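Three months with the Seyoum arm kit

I said in my last post that I would write up the Seyoum once I had used it for long enough to have an opinion. I have had it since the end of May and I now use it most evenings, so I think that is long enough.

The Seyoum is a tabletop robot arm that comes as a kit. It is sold by Zostosow, who used to do mostly motor controllers, and it is meant for people who want to teach an arm to do small household jobs by guiding it through them. I paid 811 pounds for mine including delivery. There is a cheaper version without the second camera, but I would not buy that one, for reasons I will come to.

What you get in the box is the arm in pieces, a two-finger gripper, a power supply, two cameras, a clamp for the table and a bag of screws. The software is a download called Gandero. You also need a reasonably modern computer, and they do not make this very clear on the order page. My old laptop ran it, but training took all night, and I ended up moving everything over to the desktop in the back bedroom.

Building it

The instructions say an afternoon. It took me two evenings and part of a third. Most of it went together without trouble, but the wrist has a cable that must be threaded through before you fit the cover, and the drawing for that step is on the page after the one where you fit the cover. I took it apart twice. The screws are good quality and there were spares.

The clamp is the weak part. It is fine on a thick worktop, but on my table it slipped a little every time the arm reached out to the side. I bought a bigger clamp from the hardware shop and have had no problem since. Zostosow told me by email that a new clamp is being made and will be sent free to anyone who asks, so do ask.

Setting up took another evening. You have to show each camera a printed card from a number of angles, and it is fussy about light. Doing it at 10 in the morning with the blind half down worked first time. Doing it under the ceiling light did not work at all.

Teaching it

You teach the arm by holding it and moving it through the job, with the motors slack. Gandero records the arm and both cameras together. When you have enough goes recorded, you press train and leave it alone. Then you run the result and see what it does.

My first job was putting a sponge in a bowl. I recorded 81 goes, more than the handbook asks for, and it did it well enough afterwards that I stopped watching closely. Moving the bowl to a place it had never been confused it, as you would expect, and some more recordings sorted that out.

After that I tried a drawer, which was fine, and a jar lid, which was not. The gripper fingers are smooth plastic and there is not enough squeeze in them to turn a lid. You can buy rubber covers as an extra. I think they should be in the box at this price.

The second camera matters more than I thought it would. One camera sits on the wrist and the other is fixed in place to watch the whole table. I tried training the sponge job with the wrist camera only, to see if the cheaper kit would have done, and the arm kept setting off in the wrong direction until it happened to see the bowl.

Appliances

Most of what I wanted the Seyoum for is kitchen things, and this is where I have spent nearly all of July and August.
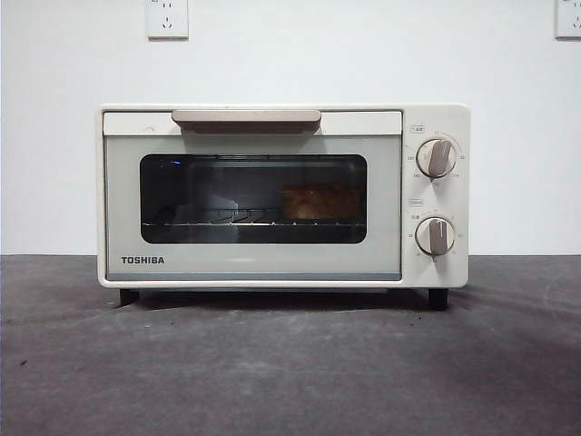

Gandero has a project type called Appliance, where you mark the parts the arm will have to deal with before you record anything. You do this on a still from the fixed camera, drawing a box round each part and giving it a name. It is dull but quick. For the Toshiba toaster oven I marked the long handle across the top of the door, the upper knob and the lower knob, and then the slice of bread on the rack as the thing to be fetched. The software found the handle again by itself on later stills. It mixed up the two knobs, and I can see why, with the same white base and the same grip on both. Naming them "top" and "bottom" and drawing the boxes a bit larger made it better.

The door is the job I have had most success with. The arm hooks the handle from above with the fingers closed and pulls it down in a curve. At first it pulled straight towards itself and dragged the whole oven forward. Slower recordings cured that. My advice is to move the arm at about half the speed that feels natural, because it copies your hurry as well as your path.

Knobs are harder. It can take hold of one and turn it a fair way, but I would not trust it to stop at a given mark. If it lets go slightly early the setting is wrong, and it has no means of knowing. I have done all of this with the oven unplugged and I will be keeping it that way.

Bread is awkward in its own right. The fingers either crush it or drop it. I have had the best results with a slice that has gone a bit stale.

Help and support

Emails to Zostosow were answered within a day or two, politely and by someone who knew the product. The handbook is thin. There is a user forum which is friendly but slow, and a lot of the useful answers are in threads about something else. Search for "Appliance" and read the long one before you start.

Compared with the Skistasitz

I borrowed a Skistasitz for a fortnight last year, so I can compare the two a little. It is stronger and quieter, and it comes ready built. It also costs over 2000 pounds, and its software wants a monthly payment after the first year. If I were doing this for a living I would pay it. For evenings at home I would not.

Would I buy the Seyoum again? Yes, with both cameras, the rubber finger covers and a decent clamp. I would also clear more table than the handbook says, since the elbow swings out further than you think, and I have lost one mug to it already.

Next I want to try the drawer and the oven door in a single run. Gandero is supposed to allow jobs to be joined together in the next update. I will post again when I have had a go at it.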